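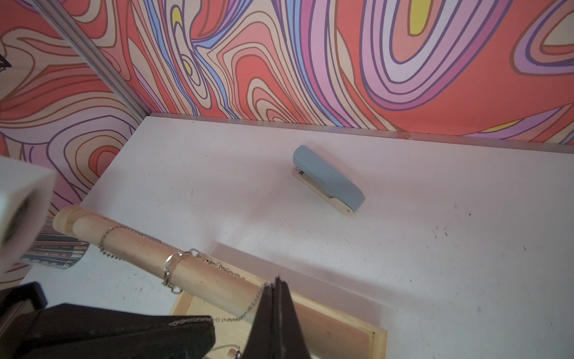

Sheila Bloxham wrote:
> The chains still tangle if they share the bar. Could the thin ones have their own place?

Yes, I think so. For the Troltcombe table in September I'd do it like this.

1. Thick chains go round the bar, thin ones hang straight down from it. Fasten each clasp before you let go.
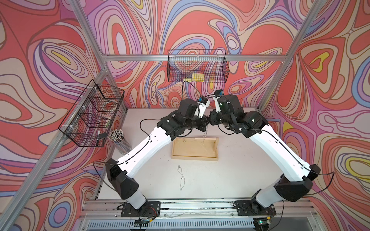
2. Keep the stapler at the back of the table - it's for the price cards, and we have 230 of those to get through.

3. Anything with a small clasp gets held by the clasp, never by the middle of the chain.
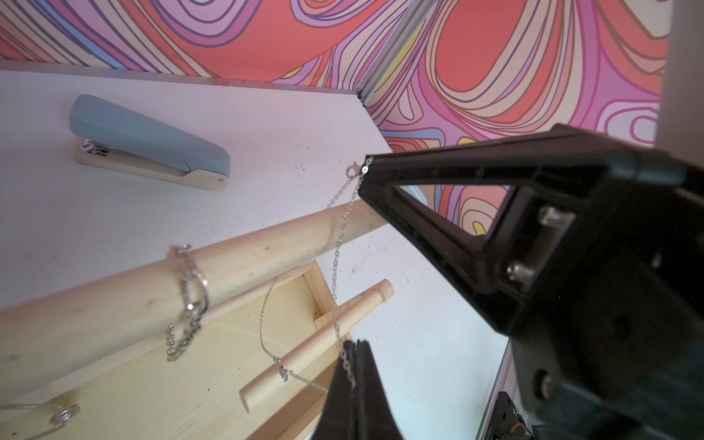
I can bring 4 more stands if Hanna has room in the car. Let me know by 30 September.

Ekow Nutsugah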